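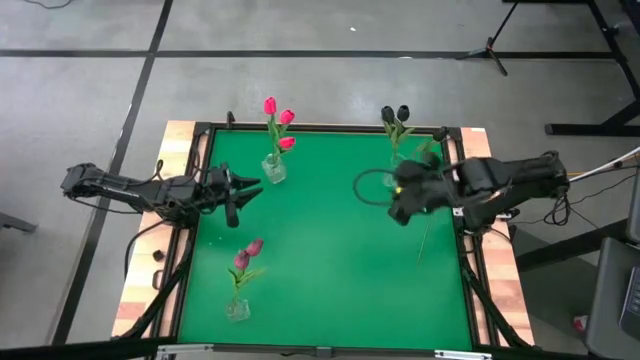
Tulips, green table — June, notebook 2

Spent the morning with the artificial tulips again, and I must say I'm fonder of them than I expected to be. Bożena Malinowski wants the vase arrangements settled before the Trandville display, so I'm writing down what I like while it's fresh. The pinks are the cheerful ones and look best toward the far side of the green top, where the tall bloom has room above the rail. The magenta pair is happy in the little square vase, leaves flopping out sideways (I keep wanting to trim them, and Beatrice Mwaipopo keeps telling me to leave them be!).

Still fussing over the dark ones
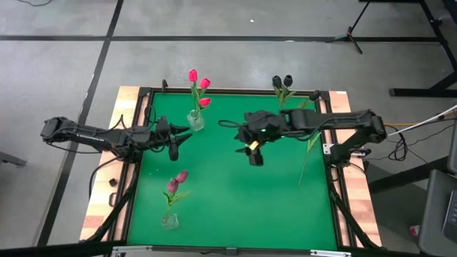 Leaves and stems

Clear glass shows every stem, so crossed stems look messy from the front. I'd like to bend the wires gently near the bottom — slowly, the green coating cracks — and let the heads lean where they want. Item 579 on the Garkport order is more of the black blooms, 8 stems, and I hope they match the ones we have.

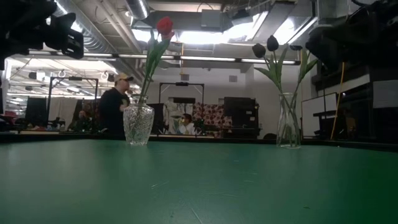
Single red in the cut glass, three dark ones in the tall flared vase. My favorite pairing so far.

Must ask Beatrice if the cut glass can stay with us through June. Green top has some scuffs and white specks, wipe it down before the next round.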